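**Stotbridge 2 trailer is up, and I have thoughts**

**lampshade_kev:** So the full trailer for Stotbridge 2 dropped this morning and I've watched it way too many times already. It's 185 seconds long (!!) and I swear they gave away the whole middle of the movie. Still going opening night though, I loved the first one.
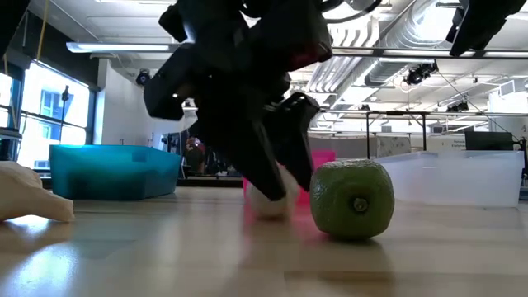 **Zhuoran Yu:** Gave away what? Most of it is the train sequence, and that's the first 40 minutes if it follows the book at all. I thought they held back plenty. Fallidine isn't even in it except for her voice.

**lampshade_kev:** Her voice saying she's alive, lol. That was THE cliffhanger!

**mothball77:** kev's right, that line should've been saved. Did like the new poster more than the last two, the one with the lighthouse is going on my wall.

**Zhuoran Yu:** Anybody who read Diravside knew she was alive. I'm more worried about the music, it sounds like every other trailer out there.

**mothball77:** not all of us read the books, Zhuoran

**lampshade_kev:** Yeah I got two chapters into Diravside and quit. Sorry! Anyway does anyone know if Woldegiorgis is back as the captain? I couldn't spot him and I went through the dock part really slowly.

**mothball77:** he's in the credits at the end, third name down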